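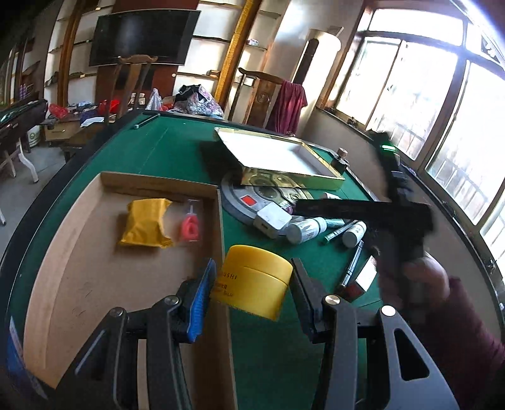

Games room / Table cloth and felt

Edov Table Felt, cut length

£29 per length, VAT included
In stock at Casturton. Green, burgundy, navy (navy low, more due in January)

Replacement felt for card tables, games tables, hobby benches. Sold by the length, 980 mm wide, cut from the roll when you order. Wool and viscose mix, medium weight. Plain back, no adhesive on it. You stick it down yourself or staple it, see below.

Not for snooker or pool. We get asked every week. It hasn't got the nap for it and the balls will crawl. Cards, dice, dominoes, jigsaws, model painting, sorting coins — all fine.

What you get
One cut length, rolled on a tube, not folded. Folding leaves a crease that takes ages to come out. Small offcut for testing your glue. Fitting sheet, one side of A4.

Sizes
Width is 980 mm selvedge to selvedge. Lengths short, medium, long, pick from the drop-down. Short does a folding card table. Medium does most four-seaters. Long is for the Dolholm six-seat and anything similar. If your table is wider than the cloth you will have a seam, there's no way round it. Put the seam where the leaf joins if there is one.

Measure inside the rim, then add a hand's width all round. Trim after. Please don't order to the exact size and then ring us.

Colours
Green is the one everybody buys. Slightly yellower than billiard green. Burgundy is darker in the room than it looks on a screen. Navy shows every bit of lint, lovely otherwise. Samples free, one of each, second class post.

Dye lots vary. If you need two lengths to match, order them together and say so in the notes box.

Fitting
Get the old cloth off first. All of it. Old glue comes up with a scraper and patience, warm water if it's an animal glue. Board has to be dry and flat before the new stuff goes on. Any dips, fill and sand.

Under a removable rim: lay the cloth loose, put the rim back on lightly, pull the slack out from the middle towards the corners, then tighten. No glue needed on the flat at all.

Fixed rim: thin coat of PVA on the board, not the cloth. Wait till it goes tacky. Smooth from the centre with a clean dry hand or a bit of card. Push in to the edge with a blunt knife, leave overnight, trim with a new blade. A new blade. Old ones drag and you get a furry edge.

Too much PVA soaks through and dries as a shiny patch. Can't be fixed. This is the commonest complaint we get and it is allways the glue.

Instant glue is for rims and corner blocks only. One drop on felt sets like a boiled sweet and stays there. 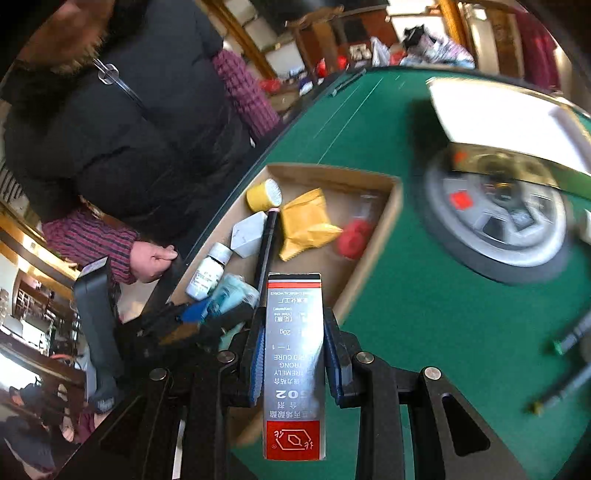 502 glue, 20g box.

Care
Brush one way with a soft brush. Lint roller is OK. Hoover on low with the upholstery tool, hold the cloth flat at the edges if it's loose-laid. Spills — blot, don't rub, cold water, let it dry on its own. No iron. Red wine on the green does come out if you're quick, candle wax mostly doesn't.

Strong sun will fade it. A cover or an old sheet helps if the table lives in a conservatory.

Spec
Width: 980 mm
Composition: wool and viscose
Backing: none
Finish: brushed one side
Colours: green, burgundy, navy
Code: EDV-F, then G, B or N

Delivery and returns
Orders go out from Casturton by tracked post. Long tubes go by courier and somebody has to be in. Full rolls to order, allow 10 working days.

Returns within 30 days if it's uncut and still on the tube. Once you've trimmed it it's yours, sorry. Faults are different, send us a photo of the fault and the label and we'll sort it.

Trade
Cafes, clubs, schools: more than 10 lengths, ask for a trade price. Bimla Joshi does the trade accounts, mornings are best. Leave the table sizes on the message if you get the machine.

Questions we get

Will it fit the Gautam folding table?
Yes, short length. The rim unscrews from underneath. Keep the screws in order, the corner ones are longer.

Can I put it over the old felt?
You can. It goes lumpy within a few months and dice roll oddly. Take the old one off.

Do you do self-adhesive?
No. Tried it, edges lifted.

Do you fit?
Only on tables brought to the Casturton shop, and only removable rims. Next fitting day is Sat 12 March, book ahead as the bench only takes a few. Bring the table empty and with it's legs off if they come off.

Goes well with
Rim screws, brass, pack
Edov soft brush
Spare trimming blades
Table cover, Dolholm six-seat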